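Balise de détresse 406 MHz en randonnée engagée : ça vaut le coup à côté d'un téléphone ?

Forum Secours et sécurité > Matériel > Balises et communication
Sujet ouvert le 26 mai - 886 vues

Elvia Meléndez

Bonjour à tous !

Je prépare une traversée pour octobre, en autonomie complète, entre crêtes et vallons où je sais déjà que mon téléphone ne captera rien pendant plusieurs jours. Nous serons deux, ma sœur et moi. Elle a l'habitude de la haute montagne, moi beaucoup moins, mais j'ai une envie folle de partir et j'y pense tous les matins en préparant mon café.

Je suis plongée depuis des semaines dans les histoires de recherches en montagne et de petits avions perdus dans le mauvais temps, et je trouve le système des balises absolument passionnant. Un boîtier gros comme un paquet de mouchoirs qui parle à un satellite, quand même ! Du coup je voudrais comprendre avant d'acheter, et j'ai plusieurs choses qui restent floues :

- Une balise personnelle (PLB), est-ce que c'est le même principe que celle d'un avion, ou bien une version au rabais ?
- Quand on la déclenche, qui reçoit l'alerte ? Un centre de secours, un opérateur privé ?
- Si le relief est très encaissé, est-ce que le signal passe quand même ?
- Faut-il un abonnement ?
- Et surtout : peut-on dire autre chose que « au secours » ? J'aimerais bien rassurer ma mère de temps en temps.

Un vendeur m'a parlé du Biltel, qui envoie des messages, et m'a dit que les balises 406 étaient dépassées. Ma sœur, elle, ne jure que par sa vieille Hollar et refuse d'entendre parler d'autre chose. Je suis un peu coincée entre les deux.

Merci d'avance, toutes les expériences m'intéressent, même les ratées !

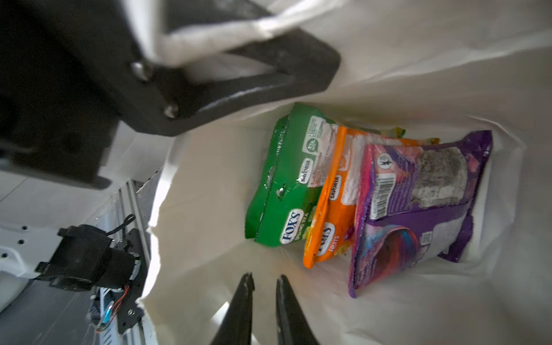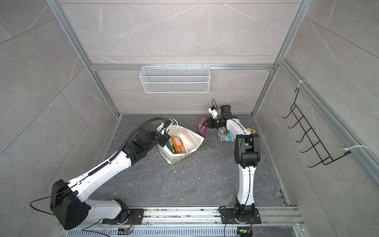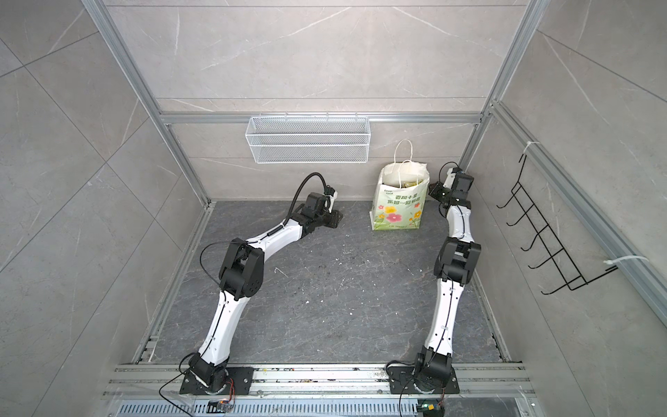
J'ajoute quelques précisions, on me les a demandées en message privé. L'itinéraire fait 78 kilomètres, sur 7 jours, avec un passage au fond d'une gorge qui m'inquiète plus que les sommets. Pas de glacier. Nous laisserons notre plan de route à ma mère avec les étapes et l'heure à laquelle elle doit s'inquiéter. Côté poids, je peux accepter un boîtier de plus dans le sac, pas deux.

bruno_des_crêtes

Super projet, et bravo de te poser la question maintenant et pas la veille du départ !

Je vais essayer de reprendre tout ça dans l'ordre, parce que c'est un sujet que j'adore (j'ai fait du secours en montagne comme bénévole et je continue à bricoler des antennes le dimanche).

Pour le principe, oui, c'est la même famille. L'avion emporte une balise qui se déclenche en principe toute seule au choc, le bateau en a une qui flotte, et le randonneur une petite qu'on active à la main. Les trois émettent sur 406 MHz et sont captées par le système Cospas-Sarsat. La tienne n'a rien d'une version au rabais, elle est simplement plus petite et son autonomie est plus courte.

L'alerte part vers un centre de contrôle public, qui la transmet au centre de coordination des secours compétent pour la zone. Il n'y a pas d'opérateur privé au milieu, et pas d'abonnement non plus. En revanche il faut l'ENREGISTRER. C'est gratuit et ça prend peu de temps. Tu indiques ton nom, tes contacts, et le centre peut appeler ta mère pour savoir si tu es vraiment partie et par où. Une balise non enregistrée sera prise au sérieux, mais on perd un temps précieux à chercher à qui elle appartient. Vérifie aussi le pays de codage avant d'acheter d'occasion, j'ai vu des gens se faire avoir.

Pour la gorge, tu as raison de te méfier. Il faut que l'antenne voie un bon morceau de ciel. Au fond d'un ravin étroit, le signal peut partir par intermittence et la position GPS peut manquer. Si tu peux bouger, remonte vers un endroit dégagé, déplie l'antenne à la verticale, pose le boîtier et n'y touche plus. Ne l'éteins surtout pas « pour économiser la pile » ! C'est l'erreur classique. Et même avec une position reçue, un hélicoptère peut rester cloué au sol par le vent ou le plafond. J'ai connu des attentes très longues alors qu'on savait exactement où étaient les gens. Donc de quoi passer une nuit dehors à portée de main, toujours : couverture, couche chaude, frontale, sifflet.

Reste la question des messages. La balise 406 ne sait dire qu'une chose. Pour rassurer ta mère, il faut un communicateur satellite, et là tu passes par un réseau commercial avec un abonnement. Dire que les 406 sont dépassées, par contre, non, vraiment pas ! Ce sont deux outils différents. Un communicateur se recharge, donc il peut être vide au mauvais moment. Une balise dort des années avec sa pile et se réveille le jour où on en a besoin.

Si ta sœur prend sa Hollar, toi tu peux prendre le communicateur : un boîtier chacune, et tu restes dans ton poids. Regarde juste la date de péremption de la pile de la Hollar, elle est inscrite sur le boîtier. Si elle est vieille à ce point, ça mérite un coup d'œil avant toute autre chose.

Bonne préparation, et raconte-nous au retour !

Stusano

moi j'ai jamais eu de balise et je suis toujours là. un bon sifflet et une carte. mais bon si ça rassure la famille pourquoi pas. par contre attention au-dessus de 4,000 m les piles aiment pas le froid, enfin c'est ce qu'on m'a dit, j'y suis jamais monté

ojo_refuge

Complètement d'accord avec Bruno, je complète sur deux points vus du côté gardienne de refuge.

Le premier, c'est le message « tout va bien ». Géniale invention, j'en vois passer tous les étés et les familles adorent. Mais mettez-vous d'accord sur ce que veut dire un silence ! J'ai reçu des appels de parents affolés pour un message du soir qui n'était pas parti, alors que les enfants mangeaient leur soupe en face de moi. Choisissez une heure large, genre le lendemain midi, et écrivez-la sur le plan de route.

Le second, c'est l'essai. Toutes les balises ont une fonction test, le mode d'emploi dit combien de fois on peut l'utiliser. Faites-le une fois avant le départ, toutes les deux, avec des gants. La languette de sécurité est plus dure qu'on ne croit. Et portez-la sur vous - ceinture ou bretelle - pas au fond du sac. Un sac, ça roule très bien dans une pente.

Si vous déclenchez par erreur, ça arrive : éteignez et prévenez les secours tout de suite. Personne ne vous grondera, promis !

Elvia Meléndez

Oh merci, c'est exactement ce que j'espérais ! J'ai appelé ma sœur dans la foulée pour la pile de la Hollar. Grand silence au bout du fil... puis bruit de placard. Elle est périmée. On fait changer la pile, on enregistre la balise à nos deux noms si c'est possible, et je me renseigne sur les tarifs du Biltel pour un seul mois.

Bruno, est-ce qu'on peut modifier la fiche d'enregistrement pour y ajouter l'itinéraire, ou est-ce qu'il vaut mieux laisser ça à ma mère ?

bruno_des_crêtes

Ça dépend du registre, certains ont un champ de remarques. Remplis-le s'il existe, et laisse quand même le plan complet à ta mère, c'est elle qu'on appellera en premier. Pense à mettre un deuxième contact, au cas où elle serait au marché !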